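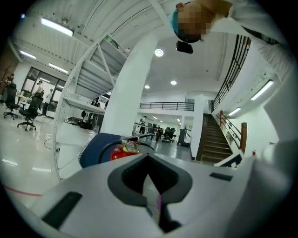
4. Setting up the Dinon label printer

Place the printer on a flat surface within reach of a wall outlet. Leave 6 inches clear behind it for the paper feed.

1. Press both side tabs and lift the lid.
2. Drop the label roll onto the spindle, printed side up. A full roll holds 1,000 labels.
3. Pull the first label past the cutter and close the lid until both tabs click.
4. Plug in the power cord, then hold the Feed button until the light turns green.
5. On your computer, open Wurnitus and choose Add Printer. The printer shows up under its serial number – you can rename it later.
6. Print a test label.

Note: If the test label comes out blank, the roll is upside down. Take it out, turn it over and repeat steps 3 and 6.

Note: Yip rolls need the narrow spindle, sold separately.

Caution: The print head gets hot after long jobs. After 200 labels or more, let it cool before you open the lid. Do not touch the cutter blade.

To connect over Wi-Fi, see Section 5.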